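PRE-PURCHASE INSPECTION CHECKLIST - TWO-ARM TABLETOP CELL

Site: Dirutov, assembly lab
Date: June 11, 2020
Inspector: Finbarr Mulligan
Purpose: decide what carries over to the second cell, what gets replaced, and what goes in the November budget request.

1. Arm bases and mounting
Status: PASS
Comment: Bolts checked with a torque wrench, no movement by hand. Second cell to use the same hole pattern. Request drilled panels from Brukex - do not drill on site.

2. Emergency stop
Status: PASS WITH COMMENT
Comment: Both arms stop on one button. The button is out of reach from the far side of the table. Budget for a second button on each cell.

3. Power and grounding
Status: PASS
Comment: Ground continuity good at both controllers. A second cell on the same circuit is not acceptable. Electrician's quote still missing.

4. Cable routing
Status: FAIL
Comment: Slack at the wrists is acceptable. Cables behind the bases have no strain relief and no labels. Add clips and labels before any new hardware is ordered. Stikasum clips fit; the larger size is not needed.

5. Gripper fingers
Status: PASS WITH COMMENT
Comment: Pads show wear on one gripper. Spare pads come in packs of 18. One pack covers both cells for the first year. Order 3 packs if the Cirillo price holds.

6. Work surface
Status: PASS WITH COMMENT
Comment: Brown paper over the white table panels. Cheap and quick to change, but it creases and shows marks. Panel joint is level to the touch. A rubber mat was quoted at $800 per cell - defer.

7. Test objects
Status: PASS WITH COMMENT
Comment: Wooden mug stand and white hexagonal cup, both on their sides in the wide view. Neither has sharp edges. Buy a duplicate of each for the second cell and keep one spare stand, as pegs are the part most likely to break.
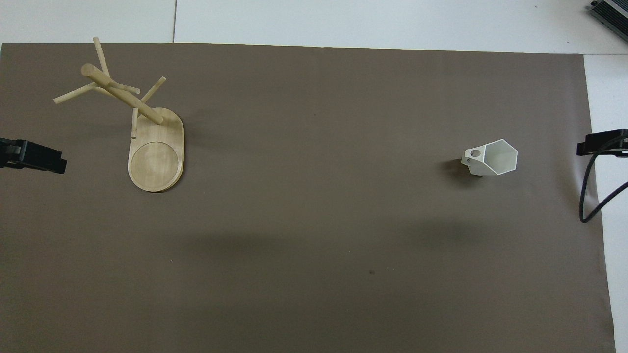
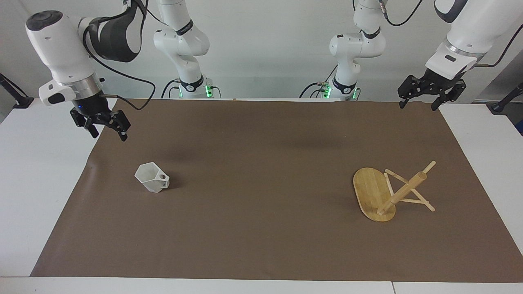
8. Clearance and access
Status: OPEN
Comment: Reach overlap at the center of the table not yet measured. Floor plan for the second cell cannot be approved until it is. Repeat with both arms at full extension, reduced speed.

9. Documents
Status: FAIL
Comment: Risk assessment covers one arm only. Update for two arms and attach to the purchase request, line 13.

Signed: F. Mulligan
Items 4 and 9 to be closed before the order is released.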